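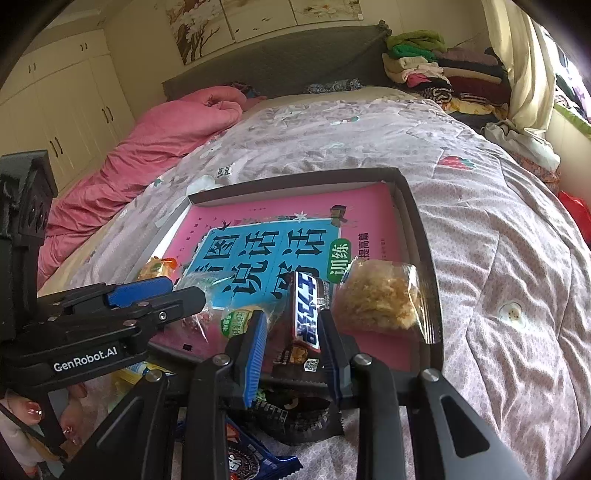
Figure 8.1. Two hand-held grippers at an open box of packaged snacks. The candy bar stands between the fingers of the nearer one.

Chapter 8
Packing Work and the Transfer of Skill

Terms introduced in this chapter: demonstration, hand-held gripper, exception rate, residual task, line pace, recall authority

8.1 The work before automation

Mixed packing is the placing of unlike items into one container. It differs from single-item packing, treated in Chapter 7, in that the shape, stiffness, and surface of the item change from one pick to the next. A bar holds its form when squeezed at the sides. A film packet with air in it does not, and its contents shift toward whichever end is lower. The container adds conditions of its own: a lid has to close, a label has to face up, and a soft item placed under a hard one may be crushed in transit.

Workers who pack mixed boxes handle these conditions with little conscious attention. When asked to describe the job, they tend to give the order of items and leave out almost everything else. The angle of the wrist, the small push that settles a packet against a wall, and the pause before letting go seldom appear in written work instructions. This gap between the job as described and the job as done is the main subject of the chapter.

The running case is the Zomimen packing hall of Testura, a company that assembles gift and snack boxes for retailers. The hall had 70 employees when the project began, of whom 26 packed by hand on three shifts. The others worked in receiving, labeling, inspection, maintenance, and dispatch. The project, known inside the company as Tam, was meant to move part of the hand packing to robot arms. Control software came from a supplier, Sunora.

8.2 Demonstration as a work task

Earlier packing machines were programmed by position. An engineer entered coordinates for each pick and each place, and the machine repeated them. The method fails in mixed packing when items arrive in no fixed position. The Tam project used demonstration instead. A person performs the task with a tool shaped like the robot's own hand, the motion is recorded, and a control model is fitted to many such recordings.

The tool is a hand-held gripper. It has two fingers that open and close under the control of the user's hand. A user holding one in each hand can steady the container with the first and pick with the second, or bring both to the same item.

The gripper restricts the user to motions the robot can make. A bare hand can slide a thumb under a packet, pinch it with two fingers, and hold a second packet in the palm. Two stiff fingers with padded faces can do none of this, and the user has to find another way to reach the same result. New users at Testura were slower with the gripper than by hand, and most of them tried at first to copy their usual motions.

Figure 8.1 shows several of the conditions that make snack packing hard to automate. The packages differ in size and in material, and some are clear film, one of which reflects the light strongly. The large packet at the right has a sealed end that reaches over the side of the box. A person sees at once that the seal and the box wall are separate things. A vision system may join them into one outline or lose the edge of the film where it reflects. The box also rests on a quilted bed cover with wrinkles in it and a printed pattern, and so the background offers many edges that have nothing to do with the task. Variation of this kind is useful in training data. A model fitted only to recordings from a plain steel table may perform poorly when the table is changed.

8.3 What changed for the packers

The effects at Zomimen fall under three headings: content of work, pace, and pay grade.

Content. The first change was an added task. Packers chosen for demonstration work spent part of each shift recording and the rest on the line. Recording calls for steady attention and for repeated failure on purpose, as when a packet is dropped and picked up again so that the model has examples of recovery. Several packers reported more fatigue in the forearm after recording than after packing. Job rotation was shortened in July in response.

The second change came when the robot arms began to run. The arms took the stiff items first. What remained for people was a residual task, made up of the items the arms could not place reliably: clear film, oversized packets, and anything torn or leaking. A residual task is usually harder per item than the original job. Easy picks, which had served as short rests between difficult ones, were gone. Measures of output based on items per hour therefore understated the effort of the people who stayed on the line.

Pace. On the manual line, packers set the line pace among themselves and slowed it when a difficult box design came in. With the arms installed, pace was set by the controller. Packers downstream of an arm received boxes at even intervals, whether or not the previous box had needed correction. Testura later gave each station recall authority, meaning that a packer can hold the line or send a box back without asking a supervisor. Use of this authority was logged, and the logs were at first read as a measure of individual performance. The practice was dropped after packers stopped using the hold button and the number of faulty boxes at dispatch rose.

Pay grade. Demonstration work had no entry in the company's job classification. It was paid as packing. The packers argued that the recordings carried their skill into a system that would go on using it after the shift had ended, and that a single hourly rate did not cover this. Management held that recording was a form of training. The classification agreed on 2023-09-14 lists demonstration as a separate duty with its own grade, and leaves open the question of payment for later use of the recordings. Section 8.6 takes up the arguments on both sides.

8.4 Exception rate

The exception rate of an automated station is the number of cycles that need human action divided by the total number of cycles in the same period. It is the figure most often quoted when a station is accepted from a supplier. It says nothing about how long each exception takes to clear or where the person has to be standing to clear it. Two stations with equal exception rates can place very different demands on staff. If exceptions come singly and at even intervals, one person can attend to several stations. If they come in clusters, as they did at Zomimen whenever a new film was introduced, the same person falls behind, and boxes collect at the station.

The next section derives staffing levels from the distribution of exceptions over a shift, beginning with the case in which each exception is independent of the one before it.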